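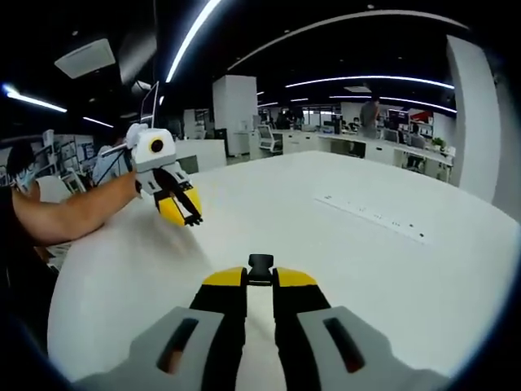 Equipment Notes | Issue 40 | Page 5

Clernar hand-held gripper
Maker: Onberg
Type: hand-held two-finger gripper for recording demonstrations
Seen at: Onberg open day, Lougher office
Sold as: single or pair

We had read the spec sheet for the Clernar twice before we went to Lougher and still didn't really know what it would be like to hold one. Now we do, and we came home very keen on it!

Onberg runs its open day in the same office where its people work the rest of the week, so you do your picking and placing at a big white table with desks behind you and someone getting on with their email. I liked that a lot. Trade halls are loud and everything in them has been rehearsed, and at Lougher you could ask for another go, or swap hands, or stop and fiddle with the grip until it felt right.

What it is

The Clernar is the part of a robot arm that does the holding, without the arm. You carry it to the work, close the fingers on something, move it where you want it and let go. The recording from that run then goes into training an arm to do the same job. If your shop or lab has been teaching arms by steering them around with a joystick, you'll see the appeal in the first minute, because your own wrist is so much better at this than your thumb on a stick.

In the hand

You hold it by two light-grey handle housings, left and right, with a long slot in each. The slots slant, which I noticed on the stand and thought was a styling thing, and then I picked it up and my hands went straight to where they should be. The fingers run forward from there, long and black, with wedges of bright yellow at the tips. From behind you look straight down between them, so lining up on a small part is easy even if (like me) you wear glasses and are always tilting your head.

The yellow is a lovely bit of thinking. Against a white table you never lose track of where the tips are, and when two people are working close together each can see what the other is about to touch. We did a hand-over that way, one of us holding a folded cloth out and the other taking the loose corner, and got it on the second try.

At the table

The afternoon session is in pairs, one gripper each. You start with easy things: a block from one side of the table to the other, then a cup, then a cup onto a saucer. After that comes cloth folding, which is where everyone slows right down and goes quiet. The last station is plugs and sockets. Getting a plug lined up through a gripper is fiddly, and I'd suggest leaving it until your hands have settled in.

A few things we picked up from the Onberg staff as we went:

Approach from above and a little behind. Coming in flat from the side tends to push light things away.

Close gently. The fingers will hold a paper cup without crushing it, but you do have to let them.

Finish each run with the fingers open and clear of the object. A run that stops with the part still held is harder to use later, and they were quite firm on this.

Vary where you start. It is very tempting to put the block back on the same spot every time. Move it. Turn it around. Let the other person put it down for you.

Keep any strap or lead behind your forearm, and check it again when you change places.

How many runs do you need? The person showing us the cup and saucer task said their own set for it has 1,000 runs in it, and that they had thrown out plenty more on the way. The cloth set stood at 841 on the day we were there and was still growing. You can start seeing useful behaviour from an arm well before that on a simple block task, they told us, though it depends on how tidy the runs are.

After the runs

Tea, and then the part I had been waiting for, which is watching the recordings back. Onberg's viewer is called Grindeser and it comes with the gripper. It lays out the runs in a list, plays them at any speed you like and lets you mark the ones to keep. It's plain to look at and quick to use. We sat with our own cloth runs and could see straight away where we'd hesitated, and which of us (no names) waves the gripper around before deciding what to do.

Grindeser will also let you trim the start and end of a run. You can't cut out a piece from the middle, so if you fumble halfway it is simplest to do the thing over. I'd like to see a way to add written notes to a run, too. At the moment you have a keep mark and a colour tag, and we ended up with a paper list beside the computer to say what the colours meant.

What I'd want to know before buying

Weight. It is comfortable for a short session and you do feel it in the forearm after a long one. We swapped over every 40 runs and that suited us well. Someone smaller in the hand than I am had no trouble reaching the controls, which was good to see.

Space. You need a table you can walk along and decent overhead light. A normal office will do. You don't need to clear the room of people either, and the Onberg view is that a bit of ordinary life going on behind the work is good for the recordings.

Working in pairs. If your jobs need two hands or two people, order the pair. The two are matched at the factory before they go out, and matching a single to one bought later means sending both back.

Spares. The yellow tips are a wearing part and can be changed at the bench. The fingers are changed by Onberg.

Cleaning. Wipe the housings with a barely damp cloth and keep water out of the slots. If you work in a place where people wear masks and share gear, wipe down between users.

In the box (single)

Clernar gripper
Wrist strap
Charging lead
One spare set of tips
Grindeser viewer, with licence for 5 computers
Printed quick-start card

In the box (pair)

As above, two of everything, one viewer licence between them

Going to see it

The Lougher open day is held on a Wednesday and you need to book a place at the table, though you're welcome to come and watch without one. Wear sleeves you can push up. Bring something from your own work to pick up if it will fit in a bag: we took a handful of our awkward little plastic brackets and the staff were delighted to have a go at them, and so was the couple at the next station. Parking is at the rear of the building, and the door on that side is locked from 5 pm, so go out the front if you stay late as we did.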